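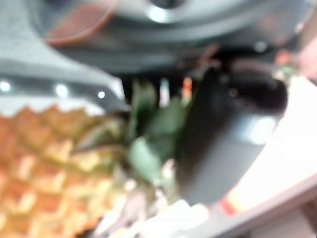
Where should a gripper hold a pineapple?

June 2024

I have been meaning to write this up for weeks, and every time I sat down to do it I ended up changing the code again instead. So, with a cup of tea beside me and the laptop firmly out of reach of the simulator, let me tell you about the grasp planner and the trouble it has had with leaves.

Those of you who have followed along since last August will remember that our picking software is called Grurneck, and that it was brought up almost entirely on boxes and tins. It was rather good at boxes and tins! You gave it a depth picture from the wrist, it found a pair of flat sides, and off it went. Fruit was always going to be harder, and I put it off for as long as I decently could. Then the people at Clovevside asked whether we could do mixed groceries, and I said yes a bit too quickly.

A pineapple is two objects pretending to be one. The body is stout and knobbly and gives you a lovely solid blob in the depth data. The crown is a bundle of thin blades with dark gaps between them, and the depth estimate goes right through some of those gaps and lands on whatever is behind. Our old segmenter would either chop the crown off altogether and call it background, or (worse) fill it all in as a fat cylinder and offer it up as the best thing to hold.

For a good while I tried to make the planner avoid the leaves completely. It seemed the sensible choice, but in a crowded container the body is often the very bit you can't get your fingers round, and the planner would simply report that it had no grasp and sit there. The place that kept coming up when I drew candidates by hand was the junction, where the leaves meet the fruit. It is narrower than the body, and much stiffer than the leaf tips.

What Grurneck does now is fairly simple, though it took me an age to get to it. The segmenter gives three labels, which are firm, floppy and unsure. The planner samples 230 candidate grasps and scores each one on how much firm material lies between the fingers, with a small penalty for floppy and a bigger one for unsure. Anything within 35 millimetres of a change from firm to floppy gets a second look at higher resolution. I was worried about the time that would take, but it adds 100 milliseconds, and I can live with that.

The close-up view has been its own little adventure. Once a finger is right in against the crown, it takes up a great deal of what the wrist camera sees, and everything goes soft and blurry at that range. Grurneck used to label its own finger as firm produce, bless it, and score itself very highly. We now mask the finger using the joint positions and leave a generous margin — more generous than I would like, if I'm truthful — and any highlight on that glossy black surface falls inside the mask.

I labelled more than 3,000 wrist views for the new segmenter, mostly in the evenings with the radio on, using a tool called Modise that I wrote for the tins and never tidied up. It still asks you to confirm the lid diameter before it will save a pineapple. I keep typing zero.

There is plenty left to sort out. Labels tucked in amongst leaves get called firm far too often, and crumpled packaging comes out as unsure almost everywhere, so the planner is timid near the bottom of a container. I have a branch called Skengate that tries to use two views from slightly different angles before deciding, and it's promising, but it falls over whenever the second view is late. I'll be on that next, and then leeks.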